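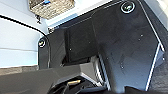

How do I shade a ceiling skylight without drilling into it?

Posted by Paloma Marchetti in June

We use the top floor room as a workroom and it has gray carpet throughout. From late morning until mid-afternoon the sun comes straight down through the skylight and lands on the floor where we work. I want to cut the glare and keep the carpet from fading, but the lease says no holes in the window frame or the ceiling.

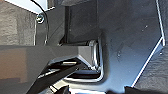 Windows & Skylights

I measured one pane at 58 inches on the long side. The Flivside blinds I looked at all need brackets. I also tried a suction cup shade from Elellow on the biggest pane and it fell down twice, both times around 2 p.m. when the glass was hot.

The carpet is a textured one and I can't tell yet if it has faded. There is a cabinet against the wall that hasn't been moved in years, so I could pull that out and compare.
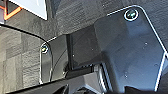
I would still like some daylight in there, so painting the glass or covering it with foil board is out. Budget is 60 dollars per pane, a bit more if it lasts.

Man-sik Baek

Get static cling film. No glue, you peel it off when you move out. Ask the landlord first if the glass is laminated, some films make it too hot and it can crack.

Viera Štěpánek

I had the same lease problem and went with a light fabric on tension rods. It took me nearly 2 hours with a ladder and a helper.

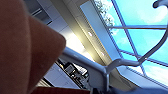
Fabric only works if the rods have something solid to push against, and the depth of the opening matters more than the width. Measure that before you buy anything. Your glass is split up by gray bars that cross each other, so I would do a separate piece for each pane - one big sheet will sag in the middle. A pale fabric will still let you see whether it's blue sky or clouds up there.

Ro-un Ham

Following, mine leaks too much light as well. Did the film work?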